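Hard water, soap, and a descaling schedule

13 June 2019

The kettle in our apartment needed descaling every two weeks through the winter, so in January I started keeping a log. The building is on well water from the Eder field, and the supplier's report gives total hardness as 325 mg/L, expressed as calcium carbonate. Most charts put the "very hard" line well below that.

Hardness is reported in too many units. Milligrams per liter as calcium carbonate is the one I use. Grains per gallon is what softener vendors use, and you divide by 17.1 to get there, so we are at 19 grains. The strip tests from the hardware store stop at 25 grains and change color in steps wide enough to hide most of what you want to know. I moved to a drop titration kit after the second pack.

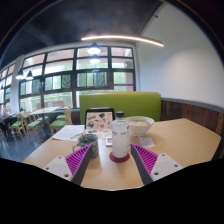
Bottle with the black cap, on the red coaster.

The procedure for the drop kit is short. Rinse the tube with the water under test, fill to the line, add the indicator, then add titrant one drop at a time with a swirl between drops. The color goes from red through a muddy purple to blue. Stop at the first clear blue. Ifeoma Garba, who has done a lot more titration than I have, told me to run every sample three times and throw out the first result while my eye settles. The second and third now agree to within a drop.

Cold tap and hot tap do not match. The hot side reads lower, which makes sense, as some of the carbonate drops out in the heater and stays there. That is also the argument for flushing the heater. Ours is a Norkum tank unit and the manual asks for a flush once a year. It had plainly been skipped. I drained it into a bucket until it ran clear and got a good layer of grit.

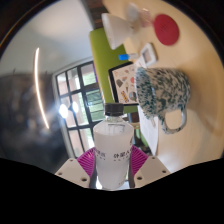 Bottle again, closer. Frosted body, clear at the shoulder.

For the kettle I compared two acids. White vinegar works, smells, and wants an hour. Citric acid at 15 grams per half liter, brought to a boil and left to stand, does the same job in 20 minutes and leaves no smell. I buy the powder loose. The Dretach sachets are fine but cost several times as much by weight.

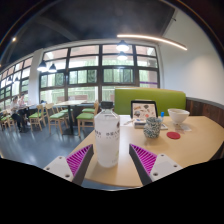

Dark gray cap, small print on the label, pale table.

Soap is the other half of it. Calcium ties up ordinary bar soap and leaves scum, so you use more of it to get any lather. Liquid detergents mostly avoid this. In the laundry I went up one step on the dosing chart and added washing soda, and the towels are less stiff.

I priced a softener. The Surex resin unit would need a drain line we don't have, plus salt, and Esperanza Villanueva upstairs would have to agree to share the riser. She is thinking about it. Until then the schedule is kettle every second Sunday, shower head monthly, heater once a year. 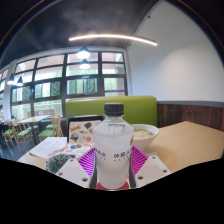 Black ridged cap, text across the lower middle.

Next entry will have the hot side readings in a table, once I have enough of them after the flush to say whether the gap has changed.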